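Taming the snack pile

Every house I've ever lived in has had a snack problem, and I don't mean the eating (though there's plenty of that, bless us). I mean all those little individually wrapped biscuits and crackers that breed at the back of the pantry until you open the door and they slide out onto your feet. I've been fiddling with ways to sort them since March and these are the ones that have stuck.

1. Tip the lot out on the table

Do it after breakfast, with a cuppa beside you, and leave the tablecloth on so the crumbs can be shaken out over the garden later. Spread things about until you can read the dates. Anything past it goes in the bin, and anything squashed but still sealed is lovely crushed over ice cream!

2. Give them a box with a handle

A cardboard gift box is my favourite colour of free. The sort with a handle cut into the side lifts down from a high shelf very nicely, and if it has a cheerful print on it you won't mind it living out on the bench. Stand the packets on their edges, tall ones at the back, and keep the big bags out altogether, as they only flop over and hide everything else.

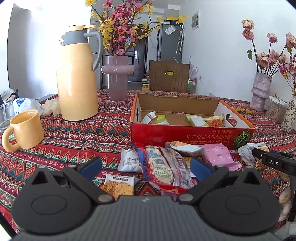
3. Keep the crumbly ones on top

Wafers and anything flaky should go in last, with the sturdy crackers underneath. I learnt this the hard way with a packet of wafers that came out as sand (delicious sand, but still).

4. Peg the opened bags

Fold the top over twice, squeeze the air out as you go, and pop a clothes peg on it. In humid weather I put the pegged bag inside a lidded tin as well, and even the rice crackers keep their crunch until the weekend.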